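Uminar – dobrar casacos acolchoados em casa

Leia primeiro

O Uminar reúne imagens e notas sobre uma tarefa que adoramos: arrumar roupa de inverno em cima da cama, com as mantas e os tecidos que cada casa tem. São 18 peças nesta versão, e cada uma dobra à sua maneira!

O que há nas peças

Casacos com molas, forros de toque diferente do exterior, golas que teimam em levantar. O casaco bege, de acolchoado ondulado, é dos nossos preferidos: cetim verde-azeitona por dentro da gola e um forro cinzento, tipo polar, atrás da aba da frente.

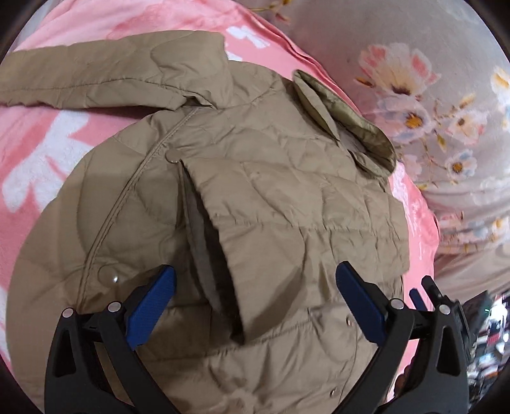 Organização das pastas

pecas/ – uma pasta por casaco
notas/ – material, fechos, forro
dobras/ – sequência usada, até 9 passos

Novidades da 10/18/25

Juntámos a lista Lurnuvska, com os nomes dos padrões de acolchoado em português (deu um gozo enorme a fazer). Corrigimos também 6 notas em que "mola" e "botão" estavam trocados.

Por fazer

Coletes e casacos com capuz, em novembro. Sugestões de nomes para os padrões são muito bem-vindas – abram uma issue.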